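Mirholm ground floor to get new layout, surplus furniture to go Saturday

PIVTHORPE – The ground floor of the Mirholm building will be rearranged in September, and furniture that doesn't fit the new layout will be offered to the public on Saturday.

Mathias Kofler, who manages the building, said the plan is to sort out a floor that has filled up bit by bit with desks, chairs, shelves and carts. The open area under the high ceiling covers 3000 square feet and is shared by 43 members. Most of them work at different tables on different days.

"Every time a member moved out, a chair stayed behind," Kofler said. "Then the next member came in with a chair of their own. We have good furniture and we have too much of it in one place."

The white tables with the gray marble pattern will stay. They were bought from Widmer when the building opened to members, and Kofler said they have held up well enough that there is no reason to replace them. They will be pulled farther from the walls, with more floor left open between them. Office chairs on wheels will be kept at the desks, and members who want a different seat will be able to bring one down from the mezzanine.

Shelves and low cabinets along the walls will be emptied first. Kofler has asked members to take home anything personal before the end of the week and to put a name on whatever they leave. Boxes with no name will be moved to the storage room behind the stairs and kept there until the end of the month.

Cables are also on the list. Power now reaches the tables by way of cords and strips on the floor, and the walkway between the tables and the entrance is crossed in several places. An electrician is to look at outlets closer to where people sit. No price has been set for that part of the work, and it may be put off until winter.

The front of the room will change least. The tall glass entrance with its dark brown double doors stays as it is, as do the black railings on the mezzanine. A coffee table for visitors is planned just inside, to the side of the doors. Kofler said people coming in tend to stop there to check their phones or wait for someone, and a place to sit would keep the doorway clear.

Members were asked over the summer what they wanted from the room. The most common answer was more space around the tables. The second was better storage for dishes. Plates, cups and bowls have been turning up on work tables and shelves all over the floor, and there has been no fixed place to return them. A kitchen shelf is being made by Wudwood, the woodworking shop on the other side of the parking lot. It will have room for plates on the bottom and cups and bowls above.

"If you eat lunch at your table, fine," Kofler said. "The plate just has to have somewhere to go afterward."

A request for closed offices was turned down. Several members had asked for walls along one side, but Kofler said that would block the daylight from the glass front and take away the long view through the room, and most of those who answered wanted neither. Two quiet tables will be set aside on the mezzanine instead.

The giveaway on Saturday begins at 2 p.m. at the front doors. More than 100 pieces are on the list, among them stools, side chairs, desk lamps, small carts and a few wooden shelf units. Everything is free, but people need to carry it out themselves and have it off the property the same afternoon. Pieces can't be held in advance. Members get no head start, a point on which Kofler said he had received a fair amount of mail.

Large items will be brought to the front of the room beforehand so that visitors don't have to walk between the work tables. Parking is in the lot on the Wudwood side. The lane in front of the glass doors should be left open for loading.

Whatever is left at the end of the day will go to the secondhand store in town, which has agreed to send a truck. Broken chairs will be taken apart and the casters and metal parts kept for repairs.

Work on the floor will be done one section at a time so that the room can stay open. Members who usually sit on the left as they come in will be moved first, and those on the right the following week. Kofler said there will be some noise in the mornings – mostly tables being moved – and that anyone with a deadline should talk to him about a spot upstairs.

The shelf from Wudwood is due before the last tables are put in place. Until then, dishes can be left on the counter by the sink.

Questions about the layout or the furniture list can be left at the Mirholm front desk.
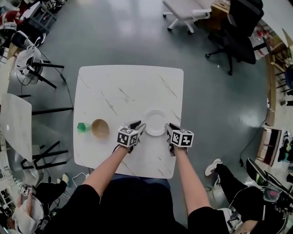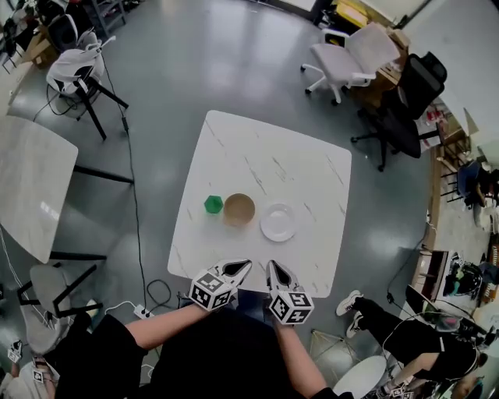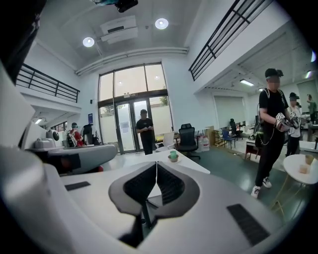

Inside the Mirholm building in Pivthorpe. First and second, one of the marble-patterned tables, with a plate, a bowl and a small green block on it; third, the view toward the glass entrance.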